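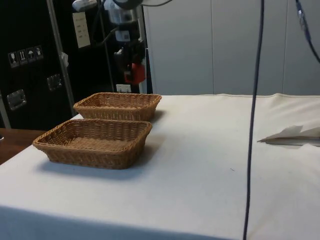
I have lived in Clendville for three springs now, and every April I tell myself that I will put the dining table in order. This year I started with the baskets.

I have two of them, the same shape and the same light brown color, shallow, with round corners and a thick rim. I bought the first one at Tovar, the household store behind the bus station, when I still had almost no furniture. It was for bread. The second I bought the next winter, when I saw that the store still had them. In my language we have one word for a basket that stands on the table and another word for a basket that you carry, and I was surprised that English is content with one. So in my head these are still called by the first word, and I will not translate it.

For a long time they were not used for bread at all. In one basket there were keys, stamps, batteries which maybe worked and maybe not, and the small papers from the pharmacy. In the other were napkins, and under the napkins, more papers. When guests came, I carried both to the bedroom and put them on the bed, and the guests ate their bread from a plate.

Last Saturday I emptied both on a newspaper. It took longer than I expected, as I am a person who reads every paper before throwing it away. I found a ticket from the ferry to Brarelari, with the number 741 printed on it in purple ink, and I kept it. I found the receipt for the table too. The batteries I took to the box in the supermarket. The keys went on a hook by the door, where keys should be, and I have already forgotten two times that they are there.

Then came the cleaning. A woven basket collects crumbs in a way that you don't notice until you turn it over and knock on the bottom. I knocked, and I was ashamed. After this I used a dry brush, an old one for shoes that never met any shoe polish, and I went along the weaving in one direction, then in the other. For the corners I used a toothbrush. My mother washed such baskets under the shower and dried them in the sun, but we had much more sun there. I only wiped mine with a cloth, a little damp, and left them on the balcony for the afternoon, upside down on two chairs.

The white tablecloth was the next problem. I own two, and the better one has a stain from beet soup which I have boiled, salted and rubbed with lemon. The other is plain and a little too long for my table, so at the back there is always extra cloth which makes folds. I ironed it on Sunday morning. I am not good at ironing large things. When one end is smooth the other end is already lying on the floor and getting new wrinkles, and after half an hour I decided that a few small creases are permitted in a private home.

I put the baskets on the left side of the table, one behind the other, because I sit on the right and want to have a place for my elbow. I tried them also in the middle, side by side, but it looked like a hotel breakfast. One behind the other is better, and a little crooked is better than straight.

The plan is now simple. The front basket is for bread, with a napkin inside. The one behind is for fruit, or for eggs when it will be Easter. I looked also at the fabric liners which Tamby sells, with a ribbon on each corner, but they cost 13 dollars for one piece and I can sew a straight line myself. I have some linen left from the kitchen curtain. If I cut it carefully, it should be enough for both, with no ribbon.

My rule for this spring is that no paper goes in the baskets. Letters go to the drawer. I wrote this rule on a small paper, and then I needed to find somewhere to put it.

Next weekend I want to do the shelf above the stove, where the spices are. I have three jars with no label, all of them red.

Posted in: Home, April 2006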